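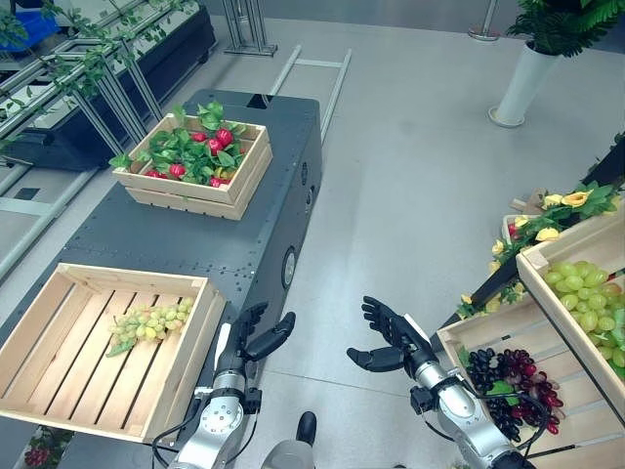

2 min read

Dastow Two-Arm Picking Station — Safe Use and Site Rules

The Dastow station is made by Clemasent for practice in handling of fruit and vegetables. It is used with two arms, two multi-fingered hands, a metal work table and open wooden crates. Before you order, please read this page to the end. Many questions we receive from customers are answered in it.

Which produce to use

For setup and for training of operators we ask you to work with artificial produce only. Grapes on a bunch and peppers with leaves are good choices, as the fingers must find the stem or go between the leaves. Real fruit is allowed after the acceptance check is signed. Juice on the finger joints is not covered by the warranty.

The work area

Keep a free floor of 700 mm behind the table and on both sides. Stanchions or rails may mark the border, but they do not replace a fixed guard. If your risk assessment asks for a guard, you must install one. Plants, shelves and displays can stay in the room when they are outside the reach of both arms. Measure the reach with the fingers open, not closed. This mistake we see often.

Crates should stand fully on the table before automatic mode is started. A crate which hangs over the front edge can tip when a hand presses on its rim. For manual teaching at low speed a small overhang is accepted, but one person must stay at the stop button.

Cables

Wrist cables need some slack so the joint can turn. Check at the start of each shift that no loop can catch on a crate slat. Replace the cable ties every 8 weeks — also if they look fine.

People near the station

Two trained persons are needed for the first start. Nobody puts a hand into a crate while the arms have power, even if they stand still. After an emergency stop, wait 5 seconds, look at both hands, then reset from the panel. Reset from the tablet is disabled and we do not open this function on request.

Standards

We supply the station as partly completed machinery. The company which puts it in service is responsible for the full risk assessment of the cell, including the table, the shelves and the floor marking. Our template for this is in English and can be changed freely.

Delivery and support

Stations are shipped from Trallville. Installation on site is done by our partner Ebrahimi and takes 2 days. The next free installation dates are in May.

Page updated April 18, 2023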